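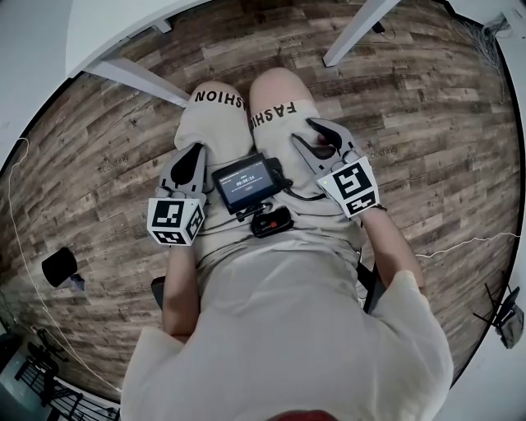
Murklow Tennis Club
Minutes of the March general meeting

Print this page | E-mail this page

Held in the upstairs room of the clubhouse. The meeting opened at 7:10 p.m. with Enikő Oláh in the chair. 40 members signed the attendance sheet. Apologies were read from the juniors' coach, who was away with the under-14 team, and from the second-team captain.

1. Minutes of the previous meeting

The minutes of the November meeting were approved with one correction. Under court bookings, "Court 3" should read "Court 5". The corrected copy has been placed in the binder at the desk.

2. Matters arising

The replacement net posts for Court 1 have been fitted. The winder on the left post is stiff and the supplier has agreed to look at it at no charge.

The gate code has been changed. Members who have not received the new code should ask at the desk in person. It will not be given out by phone.

The question of a second ball machine was put off in November until the price was known. The price is higher than expected. The chair proposed leaving it until fall, and this was accepted without a vote.

3. First team report

The captain reported that the first team finished the indoor season in second place, one match behind Boros. The away match at Boros was lost 5–4 after the last doubles went to a deciding tiebreak. The home match against Tutard was won 6–3.

He said the singles results had been good all winter and the doubles results had not. Pairings were changed too often, partly through injury and partly through late withdrawals. For the outdoor season he wants fixed pairs named before the first match and kept together for at least the opening three rounds.

A member asked whether players who do not come to team practice would still be picked. The captain said they would go to the bottom of the list unless they had spoken to him beforehand. Another member said that shift workers could not make the 6 p.m. start. After some discussion it was agreed to try a second practice slot at 8 p.m. on Court 4 until the end of May, when the captain will report on how many used it.

4. Second team and women's team

The second team's report was read by the chair. They finished in the middle of the table and stay in the same division. Two matches were given up for lack of players, both in February. The second-team captain asks that anyone on the reserve list answer messages within a day, even if the answer is no.

The women's team won their division and move up. This means longer trips, including one to Pladivura, which is nearly 2 hours by car. The women's captain asked for a mileage payment for drivers on that trip. The meeting agreed that drivers to Pladivura will be paid fuel costs on presentation of a receipt, with one payment per car. It was noted that the same rule should apply to all teams for trips of that length, and this was carried on a show of hands with 2 against.

5. Courts and opening of the outdoor season

The clay on Courts 1 to 4 came through the winter well apart from the baseline at the road end of Court 2, where the surface has lifted. The contractor will roll all four courts and relay that section. If nights stay above freezing the work can be finished before the middle of April. Courts 5 and 6 are hard courts and remain open throughout.

Members are reminded that clay courts are closed until the green board is hung on the gate. Last spring several people played on Court 3 before it had settled, and the repair was paid for out of the ball budget.

The following points on court care were agreed and will be posted on the notice board:

– Drag the whole court after play, out to the fence, and brush the lines.
– Water before play in dry weather. The hose goes back on the reel.
– Flat-soled clay shoes only on Courts 1 to 4. Running shoes are not allowed.
– Report holes or loose lines at the desk the same day.

A member asked about lights on Court 4. Two lamps are out. An electrician has been called but has not given a date. The 8 p.m. practice slot will move to Court 5 if the lamps are not working by then.

6. Club championship

The singles championship will again be played over the summer, with the finals on the last weekend of August. Last year the men's draw fell 9 days behind because first-round matches were not played on time. The chair proposed a firm deadline for each round. If a match has not been played by the deadline, the player who can show that he or she offered dates goes through. If both or neither offered dates, it will be decided by the toss of a coin.

There was a long discussion on this. One member thought a coin toss was unfair to people with young children. Another said that four weeks per round was enough for anyone. A proposal to extend the first round to five weeks was defeated. The chair's proposal was then carried.

The format will be best of three sets with a match tiebreak to 10 in place of the third set up to the quarterfinals, and a full third set from the semifinals on. Women's and men's draws will use the same format. Seeding will be by the league ranking on the day entries close.

The mixed doubles will be played on a single day in June. Pairs may enter together, or singly and be drawn. Entry forms are at the desk.

7. Friendly match with Tutard

Tutard has invited the club to a friendly match in May, with six singles and three doubles, open to players who are not on the first team. It was agreed to accept. The club will bring the balls and Tutard will provide lunch. Names go on the sheet by the stairs. If more than twelve sign up, players who missed out on last year's match will be given first choice.

8. Junior section

The coach's written report was read. Numbers in the under-10 group are up and the Saturday session is full. A waiting list has been opened. The coach would like to split the group in two and needs a second adult on court for each half. Parents who played at any level are welcome, and no coaching certificate is needed to help if the coach is present.

The under-14 team has reached the regional semifinal. The opponents are Boros, at home. Members are encouraged to come and watch but are asked not to call out scores or line decisions from the bank. The rules on this are strict at junior events and the club was warned last year.

Three junior rackets are missing from the store. Anyone who has one at home by mistake should leave it at the desk.

9. Fees

Adult and family fees stay as they are. The guest fee goes up by one dollar. A member asked whether retired members could pay in two parts, and the chair said they could, as could anyone else who asked before the end of April. Fees not paid by the end of May mean removal from the booking system.

10. Any other business

The stringing machine has been serviced. Members using it should sign the book and supply their own string.

The lost property box will be emptied at the end of the month. It holds a large number of single wristbands, a car key and two water bottles with names on them.

A member complained that bookings are being made under one name and played under another to get around the weekly limit. Enikő Oláh said she would look at the booking records and speak to those concerned – names would not be posted.

The vending machine was raised again. No decision was made.

11. Next meeting

The next general meeting will be held after the end of the outdoor season. Items for the agenda should be handed in at the desk in writing at least two weeks before.

The meeting closed at 9:05 p.m.

Related items

Minutes of the November general meeting
Outdoor season: team lists and reserve list
Club championship rules
Directions to Pladivura, Tutard and Boros
Junior section: waiting list form

Contact the club | Copyright Murklow Tennis Club | Back to top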